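Week 5: Can machines do the housework yet?

Notes to go with the lecture. Please read these before the Sunday revision session, and bring a list of the chores you did over the weekend with how long each one took you. We'll use it!

Where we got to last time

We finished with the floor-cleaning robot, and why it sold when so many cleverer machines didn't. Its job is flat, it can bump into things without harm, and a missed patch gets picked up on the next run. Keep those three facts in mind, as hardly any other chore in the house has even one of them.

Why the dishes are such a good test

I love the dishes as a teaching problem. Everyone in the room has done them, so you all come with expert knowledge (even if you'd never call it that). Think about what you know when you unload a machine. You know a mug by its handle, a bowl by its rim. You know that a cup with a dished base keeps a little pool of water on top, and you tip it without thinking. You know how hard to squeeze a wine glass, and you'd struggle to tell me the number.

A robot has to get all of that from somewhere. In the early years people tried to write it down as rules, and Zhiqiang Du's old report from the Tustdale kitchen project (in the reading pack) lists 83 of them for cups alone. It's a lovely read. You can watch the list grow every time a new sort of cup comes into the house.

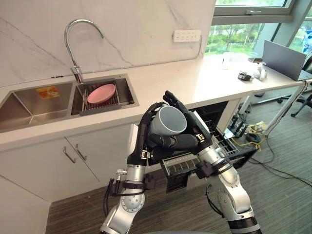 The newer way is to learn from examples. A person guides the arms through the job many times over, the joint positions and camera views are recorded together, and a model is trained to give the next movement from what it sees now. In the Fan exercise you'll be working with 2,320 recorded runs of one short task, picking up a cup and setting it in a rack. Have a look through a few dozen by eye before you train anything. You will learn more about grasping from that hour than from me.

Two hands or one?

Baoshan Cui will take this part of the lecture. The short version: many chores that look one-handed aren't. We pass a thing across, turn it over, steady it with one hand while the other finds a better grip. With two arms you gain all this, and you also gain a second arm to crash into. Planning for both at once is a good deal harder than planning for one twice.

Fingers bring the same bargain. A simple two-jaw gripper is cheap, tough and easy to reason about. A hand with several fingers can wrap round a curved side and hold it at more than one place, but each joint is one more thing to control and one more thing to wear out.

So, yet?

On the shop floor, yes, for a good many jobs. The Kilomgate packing line is our case study: same boxes, same height, same light, and a fence round the lot. In the home, my answer is "some of it, slowly, with a person nearby". Be careful with success rates. Suppose a robot handles one cup correctly 99 times in 100. That sounds splendid, but over 1,000 cups you'd expect ten mistakes, and some of those will be on the floor in bits.

Ask three things of any demo video. Was it played at normal speed? How many tries came before it? Had the robot met that kitchen before?

For next week

Read the first half of the Flomon chapter on soft objects (towels, bin bags, bread). Questions 1 to 4 on the problem sheet. Question 5 is optional but great fun, and you'll need a tea towel.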